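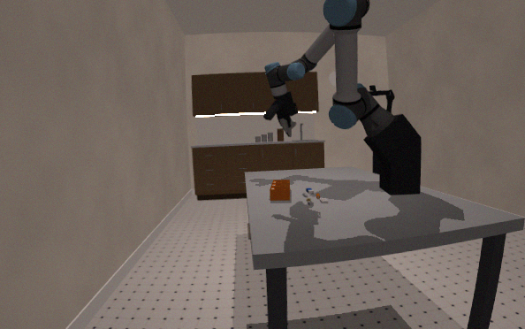 By Lachlan Bolger | Posted in Renting & Moving | 27 comments

Right, so I've just handed back the keys on my third rental in five years, and a few of you asked for the list I use when I do the kitchen walk-through. It started life on the back of a Kultano removals receipt and it's grown a bit since. My comments are from the last place, a two-bedder in Jukside.

1. Upper cupboards: open every door, all the way.
Two out of five hinges were sagging. I wrote "door drops when opened" on the condition report and the agent initialled it. Get the initials!

2. Shelf pins.
Push down gently on each shelf. One of ours was resting on three pins and a golf tee (no idea, but it held the dinner plates for a year so I left it alone).

3. Under the sink.
Torch, paper towel, run the tap for a couple of minutes, then wipe around the trap. Mine came up damp. Ravindra Pandey did the plumbing and had a new washer in before I'd found the kettle.

4. Power points.
Test each one with a phone charger. Look for brown marks or cracks around the plate. If it buzzes, stop using it and get a sparky in, don't go poking at it yourself.

5. Safety switch.
Press the test button on the board. Ours tripped straight away, pass. Warn your housemates first, Dace Avotiņš was halfway through an upload and I heard all about it.

6. Smoke alarm.
Press and hold. Check the date on the back as well. Ours was past its ten years and the landlord paid $148 to have it swapped.

7. Oven and rangehood.
Does the oven door seal grip a bit of paper? Does the fan suck or just make noise? Ours: yes, and noise. Filters were revolting, so hot water and dishwashing liquid overnight.

8. Stove anti-tip bracket.
Freestanding stoves only. Missing at Jukside, fitted in January after two emails and a phone call. Worth nagging over if you've got little kids.

9. Floor.
Walk it in socks. You'll feel lifted edges long before you see them. One by the fridge, noted.

10. Photos.
I took 41 of the kitchen alone and emailed them to myself and the agent the same arvo. Got the whole bond back, all $735 of my share.

Bathroom list is next, once I've found the page I wrote it on.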